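# The Lirmont Pink Cloth

I've been selling table linens and cleaning cloths out of my little shop on Parkent for a good while now, and the Lirmont in pink is the one I keep having to reorder. I brought in 200 of them in May and I'm down to 21, so if you want a stack, don't wait too long!

It's a soft cotton cloth, hemmed on all four sides, and it comes in one size that I'd call generous (bigger than a dish towel, smaller than a tablecloth for two). I use mine for drying glasses, covering rising dough and wrapping up a loaf when I take it to my sister's. My oldest one has been through the wash more times than I can count and it's still the first one I reach for.

**The details**

- Item number: 406
- Color: pastel pink
- Fabric: cotton, light and soft
- Wash: warm, with other light colors
- Dry: line or low heat
- Sold one at a time or in a bundle of four

Please skip the fabric softener. I tried it on two of mine and they stopped soaking up water the way they should, and it took a few plain hot washes to bring them back.

A few of you have asked how it compares with the Sosa. The Sosa is thicker and has a waffle weave, so it's great for spills but kind of bulky in a drawer. The Lirmont folds down nice and small, and I like it better for anything that's going to sit out on a table.

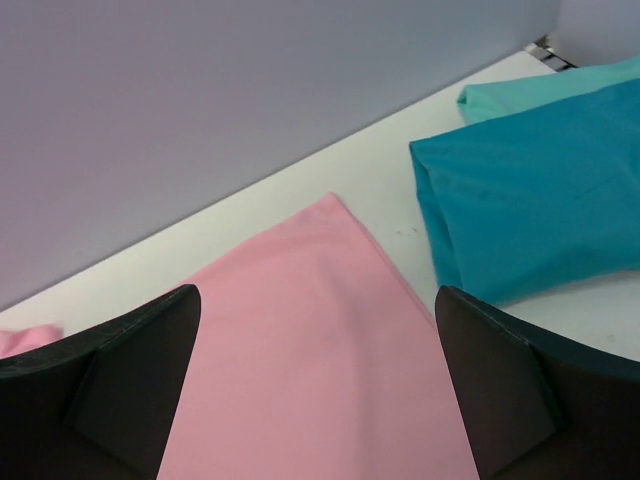
I don't iron mine, by the way. I give it a good shake, smooth it out by hand and fold it in half and then in half again, and a little crease down the middle doesn't bother me one bit. If it bothers you, a quick pass on medium heat takes care of it.

Orders placed before noon go out the same afternoon. For bigger quantities, write to me with "Import 141" in the subject line and I'll put your name down for the next shipment.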